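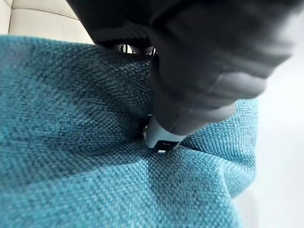 About Sorkton

Sorkton is a textile care and repair company. We clean, mend and re-cover household fabrics: sofa covers, cushions, curtains, bedspreads, blankets and the loose seat pads that come with dining chairs. We work for private customers and for a number of small hotels and guest houses.

How we started

Mwende Kariuki opened the first shop with two sewing machines and a rented cutting table. She had worked for years in curtain making and kept being asked whether she could fix things she hadn't made. For a while she did this in the evenings. When the repair work took up more hours than the curtains did, she dropped the curtains.

Emmanuel Temba joined as a partner in the second year and set up the cleaning side. Before that we sent pieces out to be cleaned and waited for them to come back, sometimes for weeks. We now do all of it in the same building, which has 3,435 square feet of floor space over two levels. Cleaning is downstairs. Sewing, pattern cutting and the fabric store are upstairs, where the light is better.

What we do

Most of what comes in is ordinary wear. Seams open at the corners, zippers lose teeth, piping frays along the front edge of a cushion. We restitch, replace and reinforce. If a panel is past saving we cut a new one from matching cloth, or from a contrasting cloth if the customer prefers it.

We keep 582 fabrics in stock, mostly upholstery weights, in cotton, wool, linen and blends. Swatches can be borrowed for a week. Please look at them in the room where the piece will be used, once in daylight and once with the lamps on. Colors shift more than people expect, especially blues and greens.

Cleaning is priced by the piece and repair by the hour. You get a written quote before we begin. If we open up a cushion and find something that changes the price, we stop and call you.

We do not clean leather or suede, and we do not take rugs larger than 6 by 9 feet. For those we can give you the names of other shops in the area.

The people

Mwende runs the sewing room and does most of the quotes. Emmanuel is in charge of cleaning and stain treatment. Wekesa Shemweta handles pickup and delivery and will take down and rehang curtains if you ask when you book. Halima Odera cuts patterns and looks after the fabric store. Mwanaisha Mfaume is at the front desk and answers the phone, so she is probably the person you will speak to first.

We also take on one trainee a year, starting in May. The position is paid and lasts twelve months. Applicants should be comfortable with a domestic sewing machine. Everything else can be learned on the job.

Hotels and guest houses

We have service agreements with 4 guest houses and two hotels. Under an agreement we collect on a fixed schedule, keep spare covers on our shelves and label each item by room number. Invoices go out monthly. There is no minimum number of items, but the agreement runs for at least a year.

Visiting us

The shop is on the ground floor of the Lurton building, with the entrance on the parking lot side. There is a ramp to the left of the steps. You can drop off small items without an appointment. For anything that needs two people to carry, call ahead so we can have the loading door open.

Finished work is held for 60 days. After that we charge a small storage fee, and we will always try to reach you before it applies.

Questions about an existing order should include the ticket number, printed at the top of your receipt.

Page last updated 12/04/2018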